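Wrist camera placement for can picking: high mount or low mount? 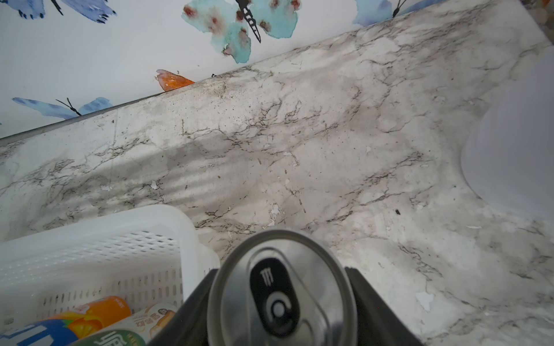 Loubna Hegazy

Testing the Fostudell two-finger gripper on drink cans this month. The basket is white perforated plastic and the drinks lie on their sides in it. With the wrist camera mounted high I get the lid and pull tab in view during a hold, plus the basket and plenty of counter. The low mount shows more finger and less of everything else. Which would you keep?

lorne_h
High. You can see both fingers against the can and still have the basket in view.

Gisela Voß
I'd go low. From that height the lid hides most of the can body, so you can't judge how deep the fingers are. We ran 100 picks each way in April and the low mount had 13 fewer slips.

lorne_h
Same gripper?

Gisela Voß
No, an Arkport with flat pads. Yours are angled on the inside, so the numbers may not carry over.

aicha.s
Watch the glare on the rim. Silver lids fooled our depth camera — we turned the exposure down and it helped a bit. Marble pattern was no trouble.

Loubna Hegazy
Exposure is on auto right now. I'll lock it and do 18 picks per mount, same basket.

Gisela Voß
18 is too few to tell you much.

Loubna Hegazy
It's what I have time for before the arm goes back. Will post both sets.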